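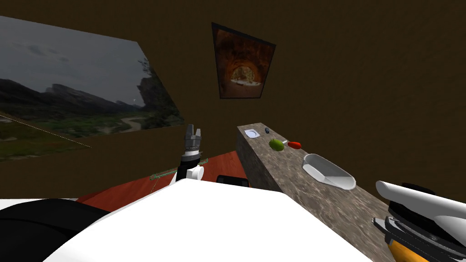 Build log gallery, two-arm kitchen robot, simulator side. Posted October 15, 2019.

The hardware is still on the bench in the shared shop on Griltov Street, so most of this page is about the simulated version. I run the sim on the desktop at home and the real arms get whatever survives. Yulan Fang does the machining and the wiring. Boonsong Khunthong wrote the bridge between the planner and the motor drivers, which we call Elano. The scene files are mine.

One render is up for now. Notes go by area.

**Kitchen scene, head view**

Render from scene build 3781. The view is taken from the robot's own head position, so the white body shell fills the bottom of the view and both arms come in from their mounts. I left the shell visible on purpose. An earlier build hid it from the renderer and the planner was tuned for weeks against a view the real camera will never have.

**Left gripper**

Fingers up and open, ridged segments along the fingers. The ridges are geometry in the visual mesh only. The collision mesh is a plain box per finger, which runs faster and slips more. Yulan wants the ridges in the collision mesh before we cut the next set of fingers. I tried it in February and the contact solver dropped well under real time, so it is parked.

**Thin rod**

The rod outlined in green beside the left gripper is a separate body with its own mass and friction. Thin bodies are a problem in this solver. With the default step they pass through a closing finger, and with a short step they jitter. Current setting is 2 ms with 13 solver iterations. That holds in most grasps that start near the middle of the rod. Grasps near the end still rotate out.

**Right arm**

Lower right corner, overlapping the near end of the counter. The long white finger is the part to watch in this pose. Clearance to the stone top is checked by the planner against an inflated counter, and the inflation value came from Boonsong's measurements of backlash in the real shoulder joint. If the joint gets rebuilt the value has to be measured again. Please do not edit it by hand in the config.

**Counter**

Tall, with a mottled grey-brown stone texture. The texture was picked because it is hard on the segmentation code. On a flat white counter everything worked on the first evening and told us nothing. The mottling produces false edges, mainly along the long front face, and the filter for those is in the Wannasri branch, not yet merged.

**Items on the counter**

A white dish, a green apple, a glossy red item, a white oval bowl and a few small pieces. The bowl is the largest and has the raised rim we use for rim grasps. The apple is the default test object: close to a sphere, one color, easy to reset. The dark blue piece next to the dish is at the low end of what the detector can find at that distance. I use it as a limit check and do not count a miss as a failure.

**Table**

Reddish-orange, glossy, lower than the counter. The height difference matters more than the look. Moving an item from one surface to the other means the arm has to lift, clear the counter edge and come down again, and the straight-line planner can't do that. Elano now inserts a waypoint above the edge - a crude fix, but it has been stable. Gloss is set high so the depth model has some bad returns to deal with.

**Wall pictures**

A mountain landscape and a brick or stone archway, both on the dark brown wall. They came with the room pack from Drerberg and I kept them. The landscape is large and full of detail, so the feature tracker locks onto it and head pose estimates are better with it than without. That is a flattering result. The shop wall is bare block, so pose numbers from this scene should be read as a best case. A second scene with plain walls is half built.

**Open items**

- Gripper collision mesh with ridges, reduced polygon count
- Rod grasps near the end, try a soft contact pad first
- Merge Wannasri after the edge filter passes on the plain counter too
- Plain wall scene
- Replace the 2 shoulder encoders on the real right arm (Yulan has the parts)

Scene files are in the shared folder under the build number. Ask Boonsong for access to the bridge code, and load the scene before starting the bridge - the other order leaves the arms without joint limits until a restart.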